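Closurer Project Report: What We Bought, What We Should Have Bought
Tuesday, September 3, 2019

So our team spent the summer planning the equipment for Closurer, our housekeeping robot project, and I got put in charge of the money. I had never made a budget bigger than a grocery list! Elspeth Cairns, our advisor, gave us $486 for the whole first phase and told us to come back with receipts.

My first shopping list was all hardware, of course. I wanted a wrist force sensor right away (the one in the Grallari catalog was $272, and I had the tab open for most of August). Britta Stöcker, my project partner, wanted to know what forces we were going to measure with it. Good question. I didn't have a number. So before ordering anything we went through the jobs on our task list by hand, the boring way: door frames, mirrors, switch panels, shelves. 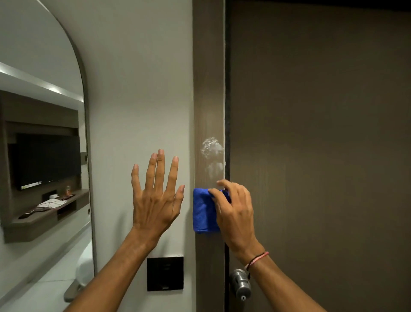
Vertical surfaces changed my mind about a lot of things. I had planned on a suction gripper because it was cheap, and you just can't fold a cloth into a pad and lean on it with a suction cup. A padded two-finger gripper can at least pinch the thing. I also had exactly one cloth in the budget, which is kind of embarrassing, so I moved that line up to 9 and took the money out of the cable budget.

The other big fight was reach. Wiping high up and then down near a handle means either a long arm or a lift, and a long arm eats the entire phase two estimate. Britta found a used lift column from Galindo and I'm still arguing for it. Shipping is the ugly part.

Where we ended up: the force sensor stays, the gripper pads and cloths are ordered, and the suction kit is off the list. That leaves some $150 for mounts, cleaner and whatever I forgot. I still need a second shipping quote on the column before Elspeth signs off on phase two.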